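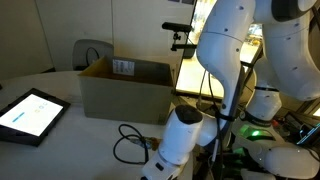

Gripper Day at Iltell: Visit Notes

Iltell opened its lab in Gindotier to outside users one Saturday in February. I went to compare the Kira two-finger gripper with the one from Goel. Both are sold for light handling, and the price gap is $255.

Setup was a white arm over a round white table, with a laptop and a cardboard box next to it. Each gripper got 18 tries per object.

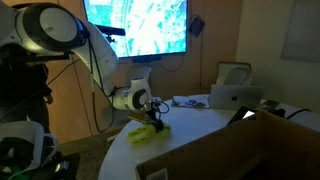 Marta Oduya-Lind

The short black fingers reach low over the tabletop, so thin and crumpled things are worth trying. Kira did better on soft items. Goel held rigid ones more firmly but needed its force limit reset twice.

Changing grippers took roughly 18 minutes, most of it spent on cables. The controller is the same for both. Kira lists at $1,993 without the mounting plate. I have asked for a loan unit.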